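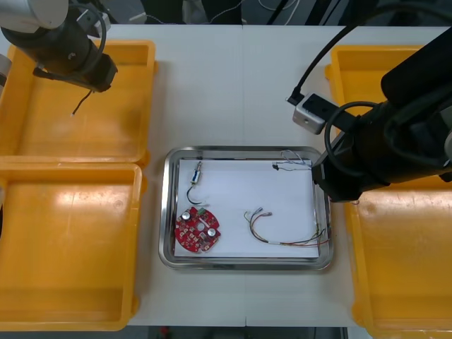

Tornus

Tornus is a small command-line tool for cleaning up recipe collections kept as plain text files. It reads a folder of recipes, converts the measures to one system, merges duplicate ingredients and writes a shopping list for the recipes you pick.

Status

Usable, still changing. The file format has been stable since version 14. The options are not, so check the changelog before you update.

Install

Download the archive for your system and unpack it anywhere on your path. There is nothing to compile. Tornus needs 64 MB of free memory and does not go online.

To check that it works, run:

tornus version

Recipe files

One recipe per file, saved as UTF-8 with the ending .rec. The first line is the title. The second line is the number of servings. Ingredients follow, one per line, then a blank line, then the method. Anything after a line with three equals signs is treated as a note and left alone.

Pancakes
4
300 g flour
2 eggs
500 ml milk

Whisk the flour and eggs, then add the milk a little at a time.
===
Double this for the weekend.

Commands

tornus check FOLDER – lists files that cannot be read and says why
tornus convert FOLDER – rewrites measures, metric by default
tornus list FILE FILE ... – prints a shopping list
tornus scale FILE N – prints the recipe for N servings

The convert command changes your files. Make a copy first, or use the dry option to see the changes without saving them.

Importing

Collections from Hestum can be imported with tornus import. Photos are skipped. Sodia exports work too, but headings inside the method come through as ordinary lines and have to be fixed by hand.

Known problems

Cups of solid ingredients are converted by a built-in weight table. It covers flour, sugar, rice, oats and butter. Anything else stays in cups.

Fractions written as a single character are read correctly on input but always printed as decimals.

Folders with more than 2,000 recipes are slow to check. Splitting them by course helps.

"Onion" and "onions" are merged – "spring onion" is kept separate. If you find a pair that should be merged and isn't, open an issue with both lines copied in.

License

MIT. The weight table may be reused on its own under the same terms.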